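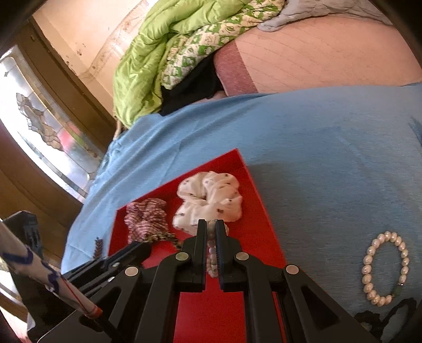
Gripper reports closed on nothing, then loses the part on lift

Our hand-held two-finger gripper logs the opening width at each grasp, and since November the closed reading has drifted. With the fingers fully shut on nothing it used to settle at zero. Now it reports a small opening, different each time. Rigid blocks are fine. The trouble is with anything strung or soft: with a beaded bracelet between the fingers, as over the red box there, the log calls it an empty close, and on replay the arm aborts or lifts without it. Of 1,157 grasps logged, 98 were wrongly marked empty, nearly all of them bracelets. Scrunchies and hair ties mostly pass. I have re-zeroed twice and cleaned the pads. Is this the encoder or the linkage?

Shiyu Liang

Bradel

Probably the encoder. Replace it. We had the same with ours and a new one fixed it.

Qiuyue Dong

I would check the linkage before buying anything. An encoder fault normally shows on rigid blocks too, and you say those are fine. A block loads both fingers and takes up the play at the pivots. A string of beads hardly loads them, so the play goes straight into the reading.

Test it as follows. Power off, close the fingers by hand, then push each fingertip sideways. If one moves and the other doesn't, look at the pivot pins on that side. Ours had an outer pin that had backed out by less than a millimetre. Press it home, use a retaining compound, leave it overnight and re-zero with the fingers shut.

Second point, the ridged pads. A small bead can sit down in a groove, so the fingers close further than the bead's diameter suggests. If your empty threshold is fixed, small beads will fall under it whatever the state of the pins. Lower it once the play is gone.

Don't run replay near people until this is sorted. A part dropped at speed travels further than you expect.

Nassar

Agree with Qiuyue Dong on the pins. I'd add that re-zeroing with play in the joint makes things worse, as the zero lands somewhere different each time. Discard both of your re-zeros and start from the factory value. We had to relabel 405 grasps by hand for that reason.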